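Zerndale arm

The Zerndale arm is a small tabletop robot arm designed to be put together at home or in a shared workshop, using hand tools and parts that can be bought from ordinary hobby suppliers. It takes its name from Zerndale, the village where the first one was built by Lina Azar, a retired sewing machine mechanic who wanted something to hold a lamp steady over her bench and found, as so many people do with a first project, that she could not leave it alone once the lamp was up.

Contents
1 Origins
2 Construction
3 Workbench and setting up
4 Control
5 Variants
6 See also

Origins

Azar began the arm on her kitchen table, with a set of second-hand servos and a great deal of stiff card. The card version was never meant to last, but it taught her a good deal about where the weight sat and which joint would complain first (the shoulder, nearly always). She carried the pieces over to the shared workshop at Bandton, where there was a proper drill press and, just as usefully, plenty of company, and the second version was made there in aluminium strip.

The drawings were passed about by hand for some time, gathering pencilled corrections as they went, and a clean set was finally put together in January 2022. It is known as drawing set 3863, after the number on the workshop shelf where the folder was kept, and most builders still call it by that number even when they have never been near the shelf in question.

Construction

The base is a heavy disc that turns on a plain bearing. Above it come the shoulder, the elbow and a wrist that both tilts and twists, ending in a two-fingered gripper. The upper arm is 200 mm long from centre to centre, and the drawings ask the builder to keep to this even if the rest is altered, as the reach tables depend upon it.

Joints are held with 8 mm bolts and locking nuts. The nuts want to be done up until the joint just stops rattling and then eased back a touch — a thing that is far easier to feel than to write down, and one which Azar's own notes spend the better part of a page on. Wires run along the inside of each section and are given a generous loop at every joint. Builders in a hurry tend to make these loops too short, and the usual result is a wire that pulls out of its plug the first time the arm stretches.

Workbench and setting up

A pale, matt table is the usual choice for setting up, and tape is used freely on it. Squares and strips of tape give the builder something to aim the gripper at, and they can be moved or peeled away without marking the surface for good. Black tape shows up well against white. Grey tape is rather shinier than one might like under a strong lamp, and it creases, but most workshops have a roll of it to hand and it does well enough.

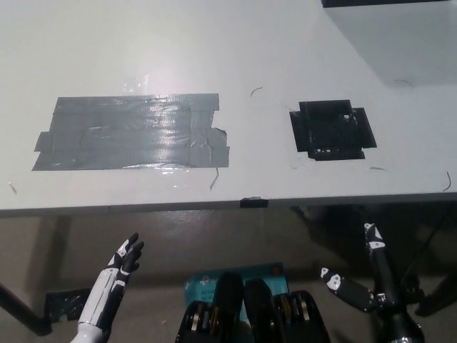
Does the arm have to be bolted to the table?
A clamp is enough for light work, provided the table itself is steady, but an arm that will be running for long spells is better bolted through the base disc.

The first movements are made slowly and with nothing in the gripper. Each joint is taken to both ends of its travel, one at a time, and the end points are written down before going any further. It is a patient sort of job and takes up most of an evening, and the Bandton builders have long held that it goes better with two people, one at the switch and one watching the joints.

Control

The original arm was worked from a row of knobs, one to each joint, and many people still prefer this for its simplicity. Later builds use a small controller board that can store up to 20 positions and play them back in order. The board was worked out at Trallcombe, where a group of model railway builders wanted an arm to lift wagons on and off a layout, and their wiring plan has since been folded into the main drawings.

Variants

The best-known variant is the Ma, a shorter arm with a single elbow and no twist at the wrist. It carries less and reaches less far, but it can be finished in a weekend, and it is often suggested to newcomers for that reason. The name comes from the first two letters of "manikin", which was pencilled on the prototype's base.

A longer version was tried at Trallcombe one August and given up after the shoulder servo overheated. The drawings for it remain in the folder, marked in red, and several builders have since had a go at it with a counterweight behind the shoulder — a sensible change, though it does make the arm rather greedy for table space.

See also

Drawing set 3863
Bandton shared workshop
Hobby servo
Counterweight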